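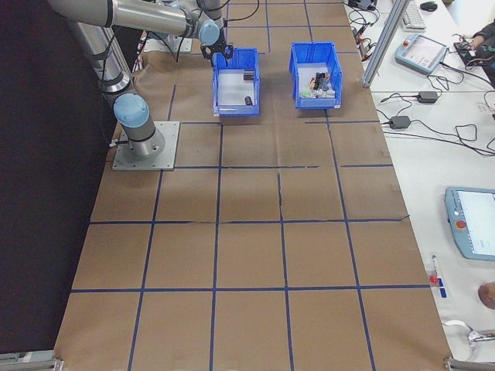

Every paper on bin picking reports a success rate, and I have stopped reading them. The Fullura group got 954 clean picks from one arm and two blue bins, on a table taped into a grid, and put the number in the abstract. Fine. Foltham got a better one with easier parts.

What I want is the bad tries. Push buttons with switch bodies on the back sit at odd angles, and a gripper has to go in beside them somehow. Did it need a second go? Who put the parts back? 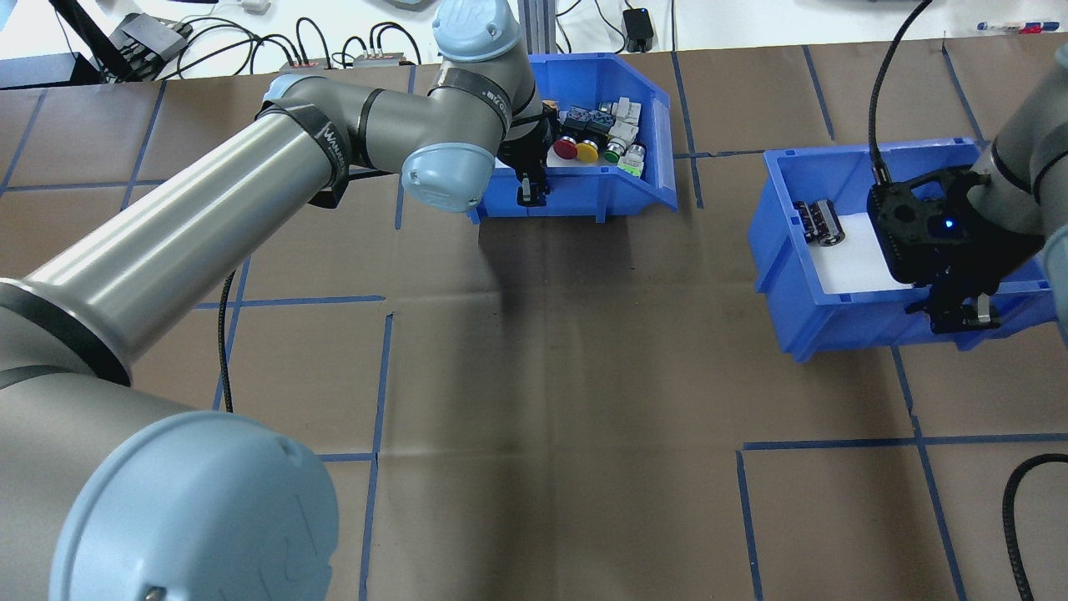
What I would print instead

Give me 20 failures, picked at random, with a line on each. Wullent did this in April with 10, and I learned more from those than from the rest of the paper – 6 of them were the same mistake.

October 30, 2021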